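Chapter 4
Moisture Movement in Timber

4.1 Introduction

Timber in service exchanges water vapour with the surrounding air until the two reach balance. The moisture content at which no further net exchange occurs is termed the equilibrium moisture content (EMC). It depends chiefly on relative humidity and, to a lesser degree, on temperature. Changes in moisture content below the fibre saturation point are accompanied by shrinkage or swelling, and it is this dimensional change that concerns the designer of joinery, flooring and furniture.

Chapter 3 dealt with the cell wall and the distinction between free and bound water. The present chapter applies that material to sawn boards. Section 4.2 defines the terms used in measurement, Section 4.3 covers the oven-dry method, and Section 4.4 treats tangential and radial movement separately. The Daly flooring case is taken up in Section 4.5, where boards milled at Cestard were laid before they had reached balance with the building.

4.2 Terms and conventions

Moisture content is expressed as a percentage of the oven-dry mass of the specimen. A specimen containing 200 g of oven-dry wood and 10 g of water therefore has a moisture content of 5 per cent. Values above 100 per cent are possible in green sapwood of low density.

Movement is quoted across the grain unless otherwise stated. Longitudinal movement in normal wood is small and is neglected in the worked problems. The notation follows Belkadi, with the subscripts t and r denoting the tangential and radial directions respectively. 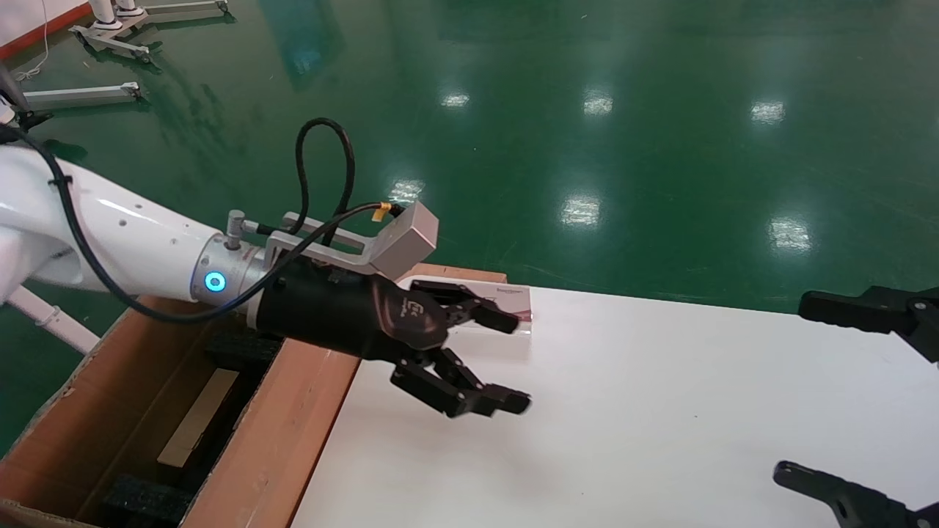
Why does a flat-sawn board cup as it dries?
Tangential shrinkage exceeds radial shrinkage in most species. The face farther from the pith lies more nearly parallel to the growth rings, shrinks more across its width than the opposite face, and becomes concave.

4.3 Determination by oven drying

Specimens are cut clear of knots and well away from the board ends, where drying is most rapid. Each is weighed immediately after cutting.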